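4.2 Changes to the work at the sorting tables

Before the system was introduced, staff at the Brodville site sorted incoming jewelry entirely by hand. Each worker took pieces from the cloth, judged the type, and placed them in a box for cataloging. Plutine, which runs the site, kept the tables and cloths as they were and changed who does the picking. Workers now spend part of each shift recording picks with a hand-held gripper, and the recordings are used to train the arm on the night line.

During the study period the site logged 1327 picks, of which 1041 were completed on the first attempt. Chains and beaded pieces made up most of the remainder. Rigid items such as bangles gave little trouble, while pieces that had caught on one another often had to be separated by hand first (see Figure 3).
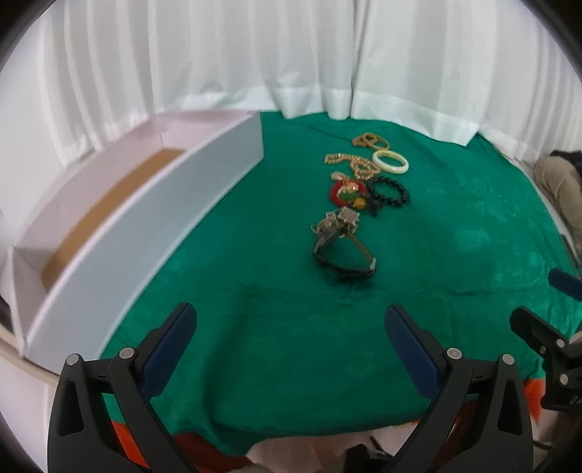
Figure 3. Mixed jewelry laid out on green cloth, with the gripper jaws open.

Workers described the change mainly in terms of pace. Picking with the gripper is slower than picking with the fingers, and several said they had stopped thinking of it as sorting at all. Their daily quota was lowered in January to allow for this, but the bonus scheme – which pays by the piece – was left alone until the staff at the Murthy site raised it.

A second change concerns who decides what counts as one item. Under the old routine a worker who found a bracelet hooked to a watch dealt with it and moved on. The new routine asks for a note in the log, and 295 such notes were made. Supervisors read them weekly.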